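Refinishing a veneer table top — strip it or scuff and recoat?

pridton_dan
Posted Thursday, 7:42 pm

I have a table with a brown wood top, wavy dark grain, and I want a tougher finish on it.

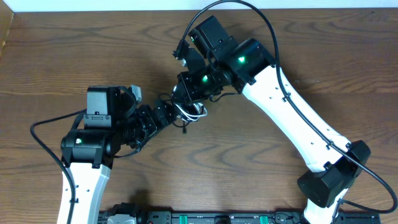 The finish that's on there now is some kind of wipe-on oil I put down two years ago. It marks from water glasses if you leave them overnight. I bought a quart of Bondix satin poly, and the can says to sand to bare wood first. The top is veneer over a core and I don't know how thick the veneer is, so I'm nervous about sanding that much. Can I scuff it and go over the oil, or is that asking for trouble?

mill_road
Posted Thursday, 8:15 pm

If the oil is two years old it's cured. Clean it with mineral spirits, let it dry overnight, scuff by hand with 220 and put the poly on. I did a desk this way and it's been fine.

Cerkska
Posted Thursday, 8:31 pm

I wouldn't. Depends what the oil was. Some of the ones sold as "wipe-on oil" have wax in them, and poly won't stick to wax. It will look good for a month and then lift wherever you set something heavy. Do you still have the can?

pridton_dan
Posted Thursday, 8:50 pm

No can. I remember it was amber and smelled strong, and I buffed it with a rag after each coat. Three coats, I think. I can't swear there was no wax in it.

Cerkska
Posted Thursday, 9:04 pm

Buffing sounds like a wax blend to me. Use a chemical stripper, the gel kind, and a plastic scraper. No power sander. Veneer on newer tables can be thin enough to go through in one pass at the edges.

mill_road
Posted Thursday, 9:11 pm

You buff straight oil too, so that doesn't prove anything. Stripper is a lot of mess for a maybe. Put one coat of dewaxed shellac between the old finish and the poly. It sticks to nearly anything.

Cerkska
Posted Thursday, 9:20 pm

Nearly. I've had shellac let go over a heavy paste wax. We're not going to agree on this one.

tall_oak_578
Posted Thursday, 10:02 pm

Test the underside, if you oiled that too. Shellac, then poly, wait a week, press tape on hard and pull it off. If the finish stays put, do the top. If it comes up, get the stripper.

pridton_dan
Posted Thursday, 10:16 pm

I did oil the underside, one coat. I'll do the tape test and hold off on the top until then. Does the grit matter between coats of poly? I have 220 and 320 here.

mill_road
Posted Thursday, 10:25 pm

320, lightly. Wipe the dust off before the next coat.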